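Lernau Hall: The Workshop Floor
Print this page | E-mail this page

The Lernau Hall gallery presents equipment and interiors from the Kallio building, which houses 59 workrooms and stores. Pictures are added each September. Visitors may view the full collection of 2,000 prints in the reading room on level 2.

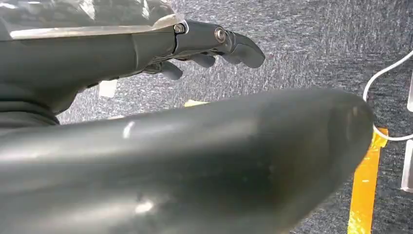

Hand in dark gray, with jointed fingers and round metal screws at the knuckles. Translucent plastic sheeting covers part of the back — a small white tag shows beneath the palm.

Prints may be ordered through the Forine desk, open until 4 p.m. Requests for publication should state the title of the work and the intended use. Captions are prepared by the Elolent archive.

Print this page | E-mail this page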